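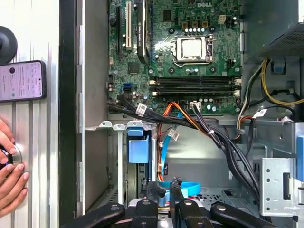 Old Towers, Lids Off
Jun 28, 2022

Hi and welcome to the computer corner of my site! If you came over from the garden pages, sorry, there are no tomatoes in this one. I've been fixing up old desktops in my spare room for longer than I care to admit, and I still get a little kick out of taking the side panel off and seeing what somebody packed in there. Some people like looking under the hood of a car. I like this.

The tower on this page is a Dell, laid down on its side the way I think every desktop should be when you're working on it (standing up, they tip, and you drop screws into places you'll never reach). My friend Maricel Panganiban got me started on these. She handed me a dead desktop and a screwdriver and told me I couldn't make it any worse. I did make it worse, but I was hooked.

Inside the Dell
Green board, Dell name printed in white near the top edge, and the processor sitting square in its metal frame with the lever down one side. I love that lever. There's a creak when you clamp a processor in that scared the life out of me the first time, and I still hold my breath for it.

About that memory
Four black slots in two pairs, and they look empty to me in this shot. If you're following along with a tower of your own, push both latches out before you put a stick in, line up the notch, then press down evenly until the ends click. It takes more push than you'd expect. If it really won't go, turn the stick around and look at the notch again before you lean on it.

The big black card
The lettering on it is faint, but it reads like one of the NVIDIA Quadro cards. Those were sold for drafting and design work more than for games, so when I see one I always wonder what kind of office the machine came out of. Next to it there's a white PCI slot — remember those? I have a whole shoebox of old PCI sound cards and modems that I can't bring myself to recycle.

Cables, cables, cables
A thick black bundle goes right across the middle of the case, tied up with white cable ties, and I have to say I'm fond of it. Light blue data cable looping down, orange and red on the SATA power cable, two bright blue ports on the board. It's a cheerful mess! I don't cut factory ties unless I need the slack. I used to snip everything so I could "do it properly," and then I'd spend the whole evening trying to get the lid back on.

Two white paper labels are hanging on to the bundle too. Leave those alone if you find them on yours. I peeled one off a power cable years ago and spent half a Saturday's worth of patience on the phone trying to work out the part number.

Down by the drive cage
Metal, light gray, little tabs along the top. Cages like this are where I lose skin off my knuckles, so I wear thin gloves when I'm working around one now. I also vacuum the room first — NOT the computer, please. For the inside I use a soft paintbrush and a can of air, held upright, in short puffs.

A few things people have written in to ask

Do I sell these? No. I fix up what I can and give it away, and what I can't fix goes for parts.

Can I look at yours? Maybe in July. Send me the model number and what it does when you press the power button, even if the answer is "nothing."

What size screwdriver? A number 2 Phillips does nearly everything. A magnetic tip is nice to have, and so is a muffin tin for the screws, one cup for each place they came from.

More towers are going up on this page as I get them open. There's a small black one under my desk waiting its turn, and I haven't found the catch for the lid yet.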